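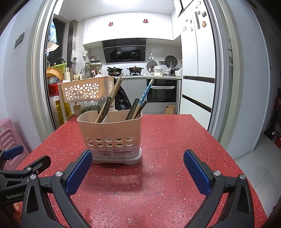

I've been at Galleo long enough to remember when my whole job was the cutlery line. Trays came in from the Cabrera canteens, I tipped them out, and I sorted: chopsticks, spoons, ladles, the odd lunchbox lid. On a heavy day that was 3000 pieces before the second break and my wrists knew every one of them. Then in May we got Nerkix (the sorting arm, named by the vendor, we had no say in it) and my job moved sideways. These days I spend most of my shift with a gripper in each hand, picking things up so that Nerkix can learn from how a person does it.

People keep asking what that looks like, so I said I'd put up a page. I'm still sorting out who minds being photographed, so we're starting small and I'll add to it as I go!

**Chopsticks and a ladle, red table**

The utensil holder has two compartments and rows of round holes down the front. The blue pads are the part of the gripper I've become weirdly fond of – they have a texture to them, and once you've spent a week pinching chopsticks you really notice what your pads are doing. Light wooden chopsticks, dark brown ones, a blue one with a white pattern, plus a ladle with a round head. I'd call that a nice mix. Thin things next to a fat thing is exactly where Nerkix used to get itself in a knot.

**What a shift is like now**

My target is 300 recordings. A recording is one job from start to finish, so "take the ladle out and lay it on the table" counts as one, and so does putting it back. We do a lot of them in ordinary kitchens, with the wok still on the stove and the rice cooker on the counter, and I much prefer that to the practice bench at work. You have to think about where your elbows are. I've got slower and more careful, and my supervisor is fine with that, which took some getting used to after years of being timed on the line.

The first couple of weeks I hated it. You lose your fingertips, basically. I'd reach for a chopstick and come up with air, or grab 2 when I wanted one. Elango Chacko, who trained with me, taped a list of the easy grabs to his locker and we worked down it over lunch.

**And the line itself?**

Nerkix does 2000 pieces on a normal shift, with one person standing by for jams and for anything it refuses to touch. It used to be four of us. Two went over to recordings, one took the stand-by spot and one left for Avitov, the bakery across the road, and I miss having her to talk to. The sorting room is louder and less friendly than it was. You can't chat over the compressor, and whoever's on stand-by eats alone unless one of us goes down there (we mostly do, we've got a rota going).

My wrists are better, though. My shoulders are another story – holding both grippers up for an hour is a workout, and we've asked for a ten-minute swap every half hour. The answer so far is "we'll look at it." I'll update this bit when they have.

Next I want to get some pictures from the stand-by spot, if the lighting in there ever gets fixed. If you work at Galleo and don't want to be in them, come find me at the afternoon break.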